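Mudon Hand Gripper Trials: Gallery

Pads and fingers compared on folded laundry, May 31, 2020

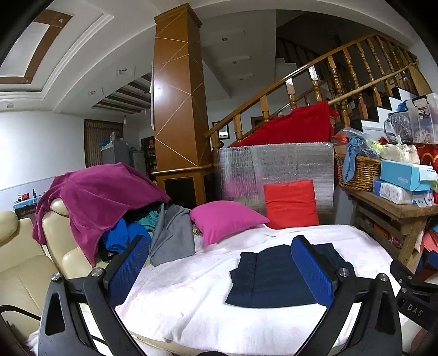 Blue mesh-textured pads on either side of a folded navy cloth. Bed station, living room.

The pages before this one cover the rigid-object tests. This gallery is for cloth only. We compared two pad types on the same hand-held gripper, with the same black fingers and the same mount, so that the pad was the only part that changed between sets. Jurgita Ramanauskas did the handling and Dagmar Charvát kept the log and did the swaps.

The pads

The blue set is the one in the photo. It has a mesh texture on the face and came from Inora. The second set is a smooth silicone pad that Kundine sells as a replacement part. Both sets fit the same fingers. Changing from one to the other takes 8 minutes if the screws are clean and a good deal longer if they are not. We mark the back of each pad with a paint pen after a swap, and the mark goes in the log next to the run number.

The cloth

Folded garments went on a bed sheet for every run. A hard table gives a cleaner pinch and we wanted the softer surface, where the fingers can push the whole stack down before they close. Each item was folded into a rectangle and laid flat. We did 13 pickups per item with each pad. A pickup counted if the fold was still a fold when it was set down again. Dragging it along the sheet did not count.

Results by item

Cotton T-shirt, folded: mesh pad 13 of 13, smooth pad 8 of 13. Most of the misses with the smooth pad came from the top layer sliding off the ones under it.

Thin scarf: mesh pad 7 of 13, smooth pad 7 of 13. Neither pad is good at this. The fingers need to close lower than the sheet lets them, and they pick up a pinch of sheet along with the scarf.

Knit sweater: mesh pad 8 of 13, smooth pad 13 of 13. The mesh caught on the yarn and was slow to let go. We logged a snag as a miss even when the sweater came up.

Pillowcase: mesh pad 13 of 13, smooth pad 13 of 13.

Approach angle

Jurgita used two approaches, straight down and tilted from the front edge. The counts above are all from the tilted approach. Straight down was dropped after the T-shirt runs. It pushed the fold apart before the fingers had anything to hold, and with the fingers upright and wide open it was hard to judge the height over soft bedding.

Camera position

The view from the tool takes in both pads and the item between them, and that was enough to score every run later from the recording. We tried the camera one notch farther back and lost sight of how the cloth was bunching at the pad faces. It went back to the first notch and stayed there.

Wear

Dagmar checked the pads after each item. The mesh set picked up lint from the sweater and had to be brushed out before the pillowcase runs. The smooth set was wiped down once. No pad in either set had come loose by the end.

Next set

In July we repeat the same items with the 2 narrow fingers from Kazlauskienė, mesh pads only. The scarf will be done first. Towels are on the list after that, if the narrow fingers open wide enough to take one folded in half.

Back to Mudon gripper index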